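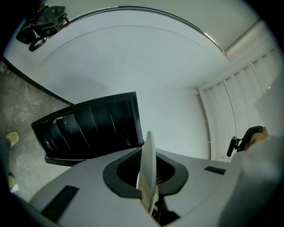

Bench rules for anyone using a hand-held gripper or a small arm in the shop. Read before you power up, not after. Most of the close calls we hear about are clutter, not software. Feet first: look where everybody is standing, because a shoe near the work is a shoe you can drop a bin on. Open-side-out black bin tilted over like that, fine, but clear any scrap out of the inside before you grab. White bit of something up in the corner of a dark bin = exactly what gets dragged along. Bags go on a hook. A handle loop hanging down over the side is a snag, move it.

Before you start

Sleeves up, lanyards off, rings off. Long hair tied.
Wipe the finger plates. Dry cloth first, then a barely damp one. No solvent on soft pads, it makes them gummy.
Open and close the gripper 6 times with nothing in it. Listen. Clicking means grit, stop and clean.
Drinks off the bench. Yes, with the lid on too.
Know where the stop button is. Put your hand on it once so you've done it.

Floor and seating

Keep chairs out of the swing area. Push them in or roll them away, don't leave them half turned.
Closed shoes, no exceptions at the Drummond shop and none at Isudstead either.
Tape a line on the concrete at the limit of reach. Cheap tape lifts, so press it down with a roller and redo it in October when the heat comes on.
Cables along the wall. Never across the walkway.

Light

Blinds closed or mostly closed when the sun is low. Glossy black plastic throws streaks and the sensors hate it, so do your eyes.
Matte tape inside a shiny bin helps alot. One strip along the back is usualy plenty.

While it's running

One person holds, one person watches. Watcher does not chat.
Fingers never go between the plates to "help." Open it, let go, then reach.
If it drops something let it drop. Catching is how people get pinched.
Odd noise, odd smell, odd anything: stop, write it in the log, then look.

Log sheet

Date, who, what was gripped, what went wrong. Short is ok. Our Tuvus sheets have 424 lines filled so far and the useful ones are under ten words.
Label clips and spare plates, keep them in one lidded box, return same day.

Putting away

Power off, battery out, plates closed but not squeezed tight. Tight leaves a dent in the pads over a weekend.
Sweep under the bench. Screws love shoe soles.
Last one out checks the charger is unplugged.

Updated Wednesday, September 1, 2021. Cleaning section for the bigger arms still to come.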